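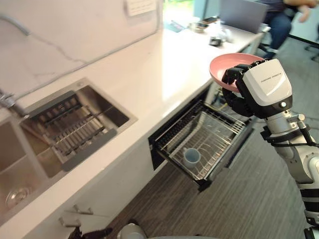 *2 min read*

**Shared kitchen, Hinholm building: dishes and the pull-out rack**

24/09/2024

The refitted kitchen on the ground floor of Hinholm has been open to staff and residents since May. Facilities has received a number of questions about where dishes are to be washed, drained and kept, and the following arrangements now apply to all users.

Plates and cups are to be rinsed in the stainless steel sink and left briefly on the metal draining rack inside the basin. They should then be moved to the pull-out dish rack below the counter, to the right of the sink. The drawer should be opened fully before anything is placed in it and closed again once loading is finished, as the walkway on that side is narrow.

Cups stand on the wires of the drawer. Plates, including the pink ones purchased for the Cillow lunches, are placed on edge. No more than six plates should be left in the drawer at one time. Any beyond that number are to be dried by hand and returned to the wall cupboard in Room 114.

The white counter is to be kept clear of dishes overnight. It shows water marks readily and should be wiped with a soft cloth. Scouring powder must not be used on the counter or on the marble backsplash. The round strainer at the bottom of the sink is to be emptied after each use and put back in place.

Users of the Naidoo and Drelton meeting rooms are reminded that catering dishes from those rooms are washed separately and should not be brought to this kitchen.

Mirko Testa has prepared a revised cleaning schedule for the remainder of the year. Copies are available at the front desk. Breakages and faults with the drawer runners should be reported to Vusumuzi Cele, Building Services, extension 404. Requests for replacement cups and plates may be made at the same extension.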